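Terry cloth

Terry cloth, also called terry toweling or simply terry, is a woven or knitted fabric covered in small loops of yarn. The loops are what make it so good at its job. They give the cloth far more surface than a flat weave of the same size, and all that surface is ready to pull in water. Bath towels, robes, beach wraps, baby bibs, washcloths and sweatbands are all commonly made from it, and it is one of the few fabrics that almost everyone touches every day!

How it is made

A woven terry uses two sets of lengthwise yarns, or warps. One set, the ground warp, is kept tight and forms the base of the cloth along with the crosswise yarn, the weft. The other set, the pile warp, is fed in with much less tension. The clever part comes next. The loom lays in a few weft yarns a short distance away from the finished edge of the cloth, then pushes the whole group forward at once. The tight ground warp stays straight while the slack pile warp buckles up into rows of loops, on one face or both.

The most common version is three-pick terry, in which every third weft yarn triggers the push. Four-pick and five-pick cloths also exist; they hold their loops more firmly but take longer to weave. The height of the loop depends on how far back the group of yarns is laid before it is beaten up, so a weaver can go from a short, crisp pile to a deep, plush one on the same loom.

Knitted terry works differently. An extra yarn is carried along with the base yarn and drawn out into loops as the stitches form. The result stretches, which is why it turns up in socks, baby clothes and fitted crib sheets. French terry, a close cousin, has loops on the back only and a smooth face, and is a favorite for light sweatshirts.

Fibers

Cotton is the classic choice. It takes up water readily, stands up to hot washing, and is stronger wet than dry, a wonderful trait in a cloth that spends so much of its life wet. Long-fiber cottons can be spun into finer, smoother yarns that shed less lint. Polyester is often blended into the ground warp for strength and quicker drying, with cotton kept for the pile. Linen, bamboo viscose and modal are used too, each with its own feel: linen terry is pleasantly scratchy, while modal is silky and drapes softly.

Twist matters as much as fiber. Low-twist yarns make a fluffy, thirsty loop that snags easily. High-twist yarns feel firmer and last for years, and some bathers love the brisk rub they give.

Weight

Towel weight is given in grams per square meter. A cloth of 300 is thin and light, dries quickly on a hook, and packs well for travel or the gym. Bath towels are usually heavier, and the thickest hotel styles can feel almost like a rug. A heavy towel holds more water, but it also takes longer to dry, so the best weight really depends on the room and the weather.

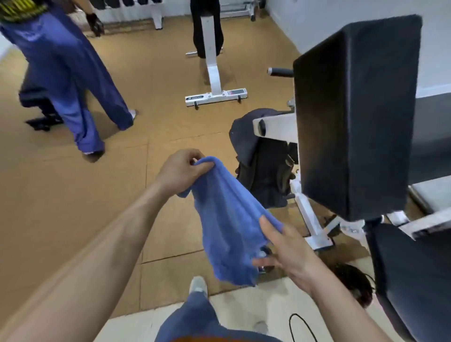

Velour and other finishes

Terry velour is made by shearing the tops off the loops on one side. The cut ends stand up like velvet and show printed colors beautifully, so it is popular for beach towels. The sheared side absorbs less quickly than the looped side, and many people dry off with the back of the towel and lie on the front.

Patterned terry can be made on a jacquard loom, which lifts the pile yarns in different places to draw shapes in the loops. Among collectors, the Manthorpe and Noline patterns are much loved. Zohreh Shahbazi's study of the Ghorbani mill records lists 2241 separate towel designs, a marvelous number of them borders: waves, keys, ferns and one very lively row of geese.

Care

New terry often carries a softening finish that makes it repel water at first, and it absorbs better after a few washes. Fabric softener can bring the problem back by coating the loops. A good shake before drying lifts the pile. If a loop gets pulled, it should be snipped off level with the others; tugging at it may draw out its neighbors, while a clean cut will not unravel a woven terry.

See also

Chenille
Huckaback
Velvet
Waffle weave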